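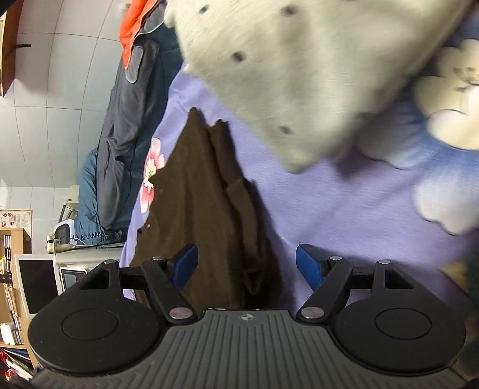 How I fold a flat sheet so it fits on the shelf

I've been folding sheets badly for most of my adult life. My mother-in-law's linen closet looks like a hotel's, mine looked like somebody had emptied a suitcase into it, and in August I finally got fed up and worked out a method I can do by myself, on the bed, with no second person holding the other end. (If you have a second person, lovely, but mine always disappears on laundry day!)

What you need: the sheet, a bed or a big clean table, and a few minutes. That's it.

Step 1. Clear the bed first. I mean all of it. I used to push the other laundry to one side and fold in whatever space was left, and I'd end up with a T-shirt rolled into the middle of the sheet and wonder for weeks where it went. Dark things go in their own pile on a chair. My brown ones shed fuzz on everything pale.

Step 2. Spread the sheet out and find the top hem, usually the wider one. Pull it toward the headboard and then walk around to the foot and give the whole thing a good flap so the air gets under it. Let it settle.

Step 3. Smooth it with your forearm, starting in the middle and pushing out to the sides. Hands work too, but I find a forearm covers more and doesn't leave little ridges. Don't chase every wrinkle. You want the big diagonal folds gone, and the small ripples will mostly press out under the weight of the stack.

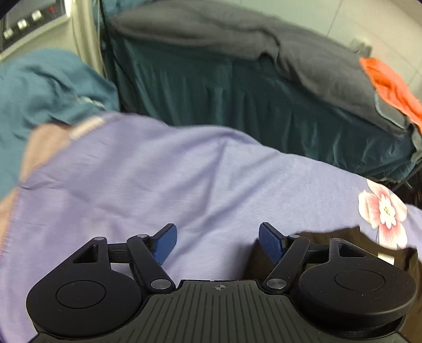 The lavender one, still a bit wrinkled.

Step 4. Bring one long side over to meet the other and line up the corners before you worry about the middle. If the corners match, tug gently on both ends and the rest falls in line. Then fold it lengthwise again. You should have a long strip now. Mine ends up a bit wider than my shelf is deep, so I fold one edge in by 2 inches, but measure yours.

Step 5. Fold the strip in half end to end, then in thirds. Press down with both palms after each fold. Put the last folded edge facing out on the shelf, so you can grab one sheet without the whole pile coming along.

Patterned sheets: I fold mine with the print on the outside, so I can tell the floral ones from the plain ones without unfolding anything. Shabnam Kazmi commented on my pillowcase post that she tucks each set inside one of its own pillowcases, and I tried it for a while. It's great if your sets are still sets. Mine haven't matched in years.

My shelf holds 12 flat sheets this way, with room on top for a blanket. Fitted sheets are a whole other story and I'm still losing that fight, so if you've got a trick for the elastic corners, please leave it in the comments.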